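About Us

Welcome! If you've wandered over from one of our gig listings, or your choir friend has been on at you to have a look at us, pull up a chair. We're Morstead Sound, a small music school and rehearsal studio, and we've been teaching people to sing, strum and thump things in time for 11 years now.

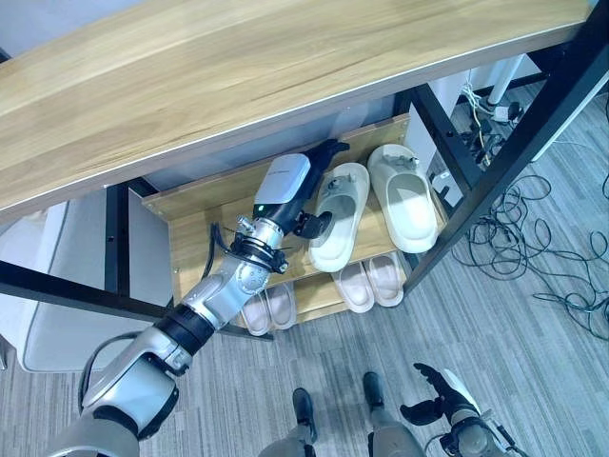 Words by Minh Ngô

We started with two rooms above a bakery, one upright piano with a sticky B flat, and a drum kit that we weren't allowed to touch before 4 pm on account of the bakers sleeping. It smelled wonderful up there, and it was far too small! When the lease ran out we moved down the road to Prateck Lane, where we have seven teaching rooms, a proper live room and a kitchen with a kettle big enough for a whole brass section (brass players, we've found, drink a great deal of tea).

Our students range from kids in their first year of school through to retirees who've always wanted to learn the cello and finally have their mornings free. Some come to us for exams, and we're happy to help with those, but plenty more just want to get through a favourite song at a family do without losing their nerve. You don't need to read music to join. You don't need to own an instrument either, as we keep a hire cupboard with guitars, violins, a few clarinets and one very heavy accordion that comes back every term and goes straight out again.

The thing we're probably best known for is our band program. Each term we put players together by taste and temperament, give them a room and a coach, and let them argue over a name. Last count we had 19 bands on the go, covering everything from bush ballads to synth pop, and one that swears it plays jazz but spends most of the evening on surf rock. They all get a slot at our end-of-term show, and yes, you can bring your nan.
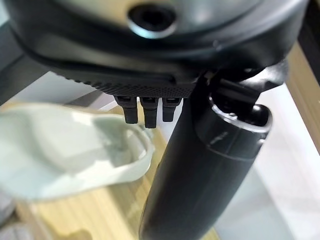

More words from Minh Ngô,
Founder and Head of Singing

I should say a bit about myself, I suppose, seeing as I'm the one who answers most of the emails. I grew up in a house where the radio was never off, sang harmonies in a covers band called Prusero for longer than was sensible, and spent a good many years touring country pubs in a van with no air con. I loved it, and I learnt more about breathing from singing over a full front bar than I ever did from a textbook. Teaching crept up on me between tours, one student and then a few more, until I noticed I was looking forward to the lessons more than the gigs.

All of our teachers still play out, and I'm stubborn about that. If your drum teacher swaps a lesson now and then, it'll be for a festival or a recording session, and you'll generally hear all the gossip the following week.

Enrolments are open all year, with the biggest intake in September when the new bands are sorted out. Your first lesson is a trial and there's no pressure to sign up afterwards. Send us a note through the contact page and tell us what you've been listening to lately, even if it's something you'd normally keep quiet about.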